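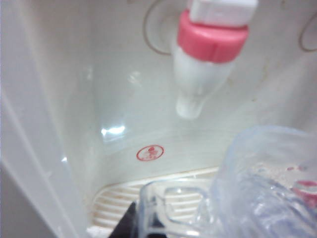
Wrist camera view at the tap, with the cup in close and one finger tip showing at the bottom

Parallel or soft fingers for thin plastic cups at a water dispenser?

Asked by Paavo Hämäläinen
Tags: grippers, wrist cameras, force control, drinks

Hello all, and thank you in advance for reading, as I do tend to go on a bit. I have been trying out two grippers on the same arm over the past few weeks and I can't make up my mind between them, so I am hoping somebody here has been down this road before me.

The arm is a Turar, the small one, with the Fesport controller. The job sounds easy when I tell people about it: pick up a clear plastic cup, bring it under the tap of an ordinary office water dispenser, press the lever, wait, and carry the cup over to a desk without pouring it down the front of anything. The cups are the thin sort you get at parties, and I am beginning to think they were a poor choice, but they are what people in the office use and I would like to stay with them if I can.

Gripper one is the Reltano parallel jaw with the plain black fingers it came with. I like it very much for most things. It is quick, it goes back to the same place every time, and I can talk to it from the Fesport without any extra box. The trouble is the cup. An empty cup will take hardly any squeeze before the wall goes in, so I turn the force down, and then when the water goes in the cup gets heavier and starts to creep downwards through the fingers. If I turn the force up to hold a full cup then the empty one is crushed before it gets anywhere near the tap. Out of 13 runs on Sunday I had 4 that I would have been happy to show to a visitor.

Gripper two is a soft-fingered one from Fankhauser, on loan. It is lovely with the empty cup, really lovely, and I could watch it all day. But the fingers are fat, and the space inside the dispenser isn't generous. There is a ridged collar round the tap which the outer finger rubs against on the way in, and on the way out it sometimes pushes the cup over to one side. It also seems to me that the soft fingers let the cup swing about a little when the arm stops, which hardly matters when it is empty and matters a good deal when it isn't.

The second half of my question is about the camera, and I suspect the two halves are connected. I have a small one at the wrist and a fixed one further back. At the moment I find the nozzle from the wrist view and steer by that, but once the cup is in the jaws it takes up a great part of the lower right of the picture, and it is close and blurred. The cup is clear as well, so I get the drip tray showing through it all bent out of shape, and there is glare off the shiny back wall. My code for finding the rim of the cup is right perhaps half the time. The nozzle I find quite well, thanks to the collar, which is the only strong colour up there. 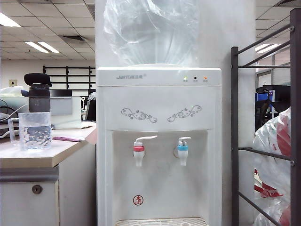
From the fixed camera I have both taps, the desk to the left where the measuring jug stands, and enough of the room to plan a path through, so I have been wondering whether I ought to do everything from there and only use the wrist for the last little bit. Against that, the wrist view is the only one in which I can tell what the fingers are up to.

So, to gather it all up: would you stay with the parallel jaw and change the fingers, or go with the soft one and fight for the space? And which camera would you trust at the tap? I have until March before the loan one must go back. I'm not in any great hurry, but I would like to have stopped worrying about it by then.

3 answers

Rhydian Bowen (accepted answer)

Hello Paavo, what a nice clear question, and please don't apologise for the length. I spent most of a winter on something very close to this, with yoghurt pots in place of cups, and I recognise nearly every sentence.

I would stay with the Reltano and change the fingers. Flat fingers on a round thin cup touch it along two narrow lines, and all your squeeze goes into those two lines, so of course the wall gives way. What worked for me was a pair of shallow curved pads, printed to follow the shape of the cup and lined with thin silicone sheet. They want to wrap quite a way round but not meet. Mine went 90 degrees round the pot on each side, and after that I could hold it full at a force which would have folded it up before.

The second thing is where you hold it. Do have a look at your cup and see how stiff it is just under the rim, and again down at the base. On most of the thin ones the middle is the worst place of all, and it is also where everybody grips, me included. I moved up to sit right under the lip, so that if the pot did creep then the lip came down on the pads and stopped there. It costs you a bit of room under the nozzle, so measure that first.

Third, don't use one force. Your Fesport will let you change the grip setting in the middle of a program, I'm fairly sure, though you may have to put it in a separate task so the arm doesn't wait for it. Start light, and step it up while the water is running. A cup with water in it pushes back a little against the fingers and will put up with more than an empty one. I went up in four small steps on a timer – nothing cleverer than that.

As for the cameras, I would stop looking for the rim once you've got hold of it. You know where the fingers are from the arm, and if the cup is seated against curved pads then you know where the cup is too, near enough. Look for the tap with the wrist camera, from a little further back, before the cup gets in the way of anything you need. Then go in on that and don't correct on the way. Clear plastic in front of a slotted tray is about as unkind a thing as you could ask a small camera to look at, and I lost a fortnight to it that I would quite like back.

The fixed camera I would keep for the path, and for checking the desk is clear where you mean to put the cup down.

Do please come back and say how you get on!

Paavo Hämäläinen, in reply
Thank you so much, Rhydian, this is more than I hoped for. I hadn't thought about the lip at all. I have a reel of soft filament in the drawer, do you think that would do for the pads or should I get the silicone?

Rhydian Bowen, in reply
Try the filament first as you've got it. Mine was a bit slippery on smooth plastic, but yours may be a different sort. If the cup turns in the pads then get the silicone. And use cold water from the blue side until you trust it, won't you.

tapwater_tom

Use a proper mug.

Second answerer, name withheld by member

I'd go the other way and keep the soft one. We have the Fankhauser here, and the swinging you talk about was mostly us stopping the arm too hard. Slow it down over the last bit of each move and it calms down a lot. You might also try coming in with the gripper turned, so that the fingers are either side of the tap and not one in front of the other. I can't tell how much width you've got in yours, so it may not fit.

I agree about the clear cups though. We put a strip of coloured tape round ours, just for the testing, and the camera found it straight away. Then we never did get round to taking it off.

Paavo Hämäläinen, in reply
Turning the gripper is a good thought, thank you. I shall try it before the loan one goes back, as it would be a pity not to. The tape I like as well, I have some green.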